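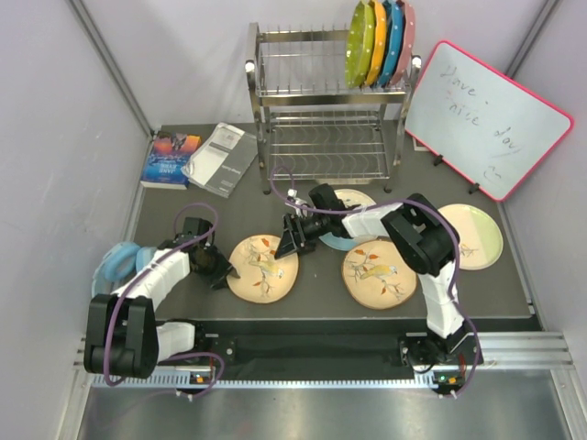 Kitchen > Care and Storage > Tableware > Decorated Plates

Glassware Cutlery Plates Linens Cookware

Washing, Drying and Stacking Decorated Plates

Painted and printed plates wear in two places: the rim and the middle of the face. Rim wear comes from contact with sink walls, faucets and rack wires. Face wear comes from the foot of the plate above. Both can be slowed with ordinary handling.

Know the decoration first

Underglaze decoration lies beneath the glaze and takes normal washing. Overglaze decoration sits on the surface and is softer. To tell them apart, tilt the plate under a lamp. If the shine is even across the picture and the background, the decoration is probably underglaze. If the picture looks duller or can be felt with a fingertip, treat it as overglaze and wash by hand. A bird-and-branch plate with a cream ground and a brown rim may be made either way, so check each pattern you own. Metallic trim stays out of the microwave in all cases.

Washing

Scrape with a silicone spatula. Metal leaves gray marks, and these are often metal deposited on the glaze instead of scratches in it. A paste of baking soda and water takes off most of them on underglaze ware. Do not use it on overglaze decoration.

Line the sink with a folded dish towel. Wash one plate at a time in warm water with mild detergent and a soft sponge. Do not put a cold plate into hot water, and do not soak a plate that has a crack or a crazed glaze. Water enters the body and may carry stains with it.

For the dishwasher, leave an empty slot between plates and use the short cycle. Plates that touch will knock for the whole program.

Drying

Rack plates on edge. The unglazed foot ring holds water longest, so wipe it separately before stacking. A damp foot ring leaves a mark on wooden shelves and a faint circle on the plate below.

Lifting and turning

Hold a plate at opposite sides of the rim, one hand to each side. A single-handed grip at one edge puts the load on the thinnest part and lets the far side drop. On a table, slide the plate only if the surface is smooth and clean; grit under the foot ring will score both. Leave room between plates laid flat so that fingers can get under the rim.

Stacking

Sort by diameter, largest at the bottom. Put a separator between every two decorated faces. Felt, paper towel and thin foam all work. Felt should be washed before first use, as dark dyes can transfer to pale glaze. We use the Akberg felt rounds, cut down to fit inside the rim; a round that overhangs collects dust.

Weigh one plate on a kitchen scale before deciding on stack height. Our dinner plates are 465 g each. A stack of 17 comes to just under 8 kg, too much for a shelf on plastic pegs. Two shorter stacks are better, and the lower plates can be reached without unloading everything. Bring the bottom plate to the top every few months — April is when we do ours.

Chips

Run a dry cotton ball along the rim. It will snag on chips too small to see. Retire chipped plates from food use; they will serve under plant pots.

Reader notes

Armelle Lebrun uses round coffee filters as separators and replaces them when they flatten.

Washington Miranda stores plates upright in a slotted rack. This is sound provided the slots are lined and the plates cannot lean on one another.

Glassware Cutlery Plates Linens Cookware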